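How to Assess a Soft-Goods Sorting Task Before Automating It
Hunport Workshop Guidance, updated Dec 1, 2019

Managers often ask whether a given chore can be handed to a machine yet. The procedure below applies to picking and sorting soft, slippery, or sticky items, by far the hardest group in our November review.

Before you begin
Obtain the written work instruction for the station and watch one full shift. Do not rely on the instruction alone — operators correct small errors without recording them.

Step 1. Describe the chore in single actions
Write one line for each action: reach, touch, separate, lift, place, release. "Tidy the tray" is too broad to test.

Step 2. Rate the items
Mark each item as rigid, flexible, or soft. Rigid items with flat sides are within the reach of most equipment on the market. Soft items change shape when pressed and may cling to each other or to the fingers.

Step 3. Run a manual baseline
Have an experienced operator complete 20 trays at normal speed. Record the time per tray and every item dropped, torn, or left behind.

Step 4. Run the machine trial
Use the same items in the same trays. Our Prendel trial covered 825 picks, of which 766 were completed without help. The Szulc trial used softer items and completed 454 of the same number. Count a pick as completed only if the item is released in the correct place.

Step 5. Review contact points
Failures tend to begin where items touch. Check whether the fingers can enter the gap between neighboring pieces without dragging both.

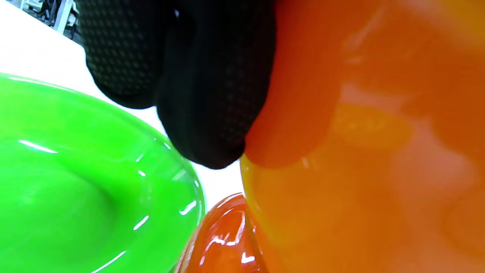
Figure 1. Black fingertip at the meeting point of green, orange, and red-orange pieces.

Glossy surfaces need separate attention. Bright reflections can hide an edge from a vision system, so repeat Step 4 under the lighting used on the floor.

Step 6. Decide
Approve the task only if the machine matches the manual baseline for damage. Speed may be reviewed later. Where results are mixed, assign the machine to rigid items and keep an operator on the remainder.

Send completed forms to Remedios Peñalver, Statis Program Office. Forms without baseline figures will be returned.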